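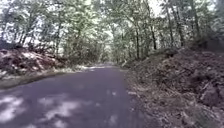
Karitham lane data, README

Hi, and thanks for grabbing this! I'm Vira Melnychuk and I'm building a little road-following rover in my garage (and, when the garage gets too full, on a bench at the Sturnmont shared workshop). Her name is Pace. She isn't fast.

What you get is 946 stills for training, plus 189 I kept back for testing, all from the wooded lane at Karitham. The job is simple to say: look at the pavement, work out where it stops, stay on it. There are no painted lines on this stretch, so my old line-finding code was no use at all and I had to start over with a small segmentation model.

Sun through the leaves is the real headache. A bright patch on the asphalt can come out nearly white, and so can a bare bit of verge, so anything that leans on brightness gets muddled in a hurry.
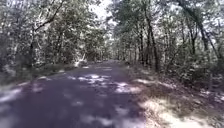

Labels are road, verge and everything else. I drew them by hand in Keserton, my own labelling tool (rough around the edges, sorry!). Where leaf litter spills over the pavement I called it road if I'd be happy driving on it. You may disagree, and that's fine, just relabel it!

Stuff to know before you train:

The pictures are soft. Don't expect crisp leaves or bark.

Split files are in the splits folder. Please don't shuffle the two sets together.

I train for 30 epochs with the colour jitter turned way up.

Fixes are welcome, especially to the verge labels.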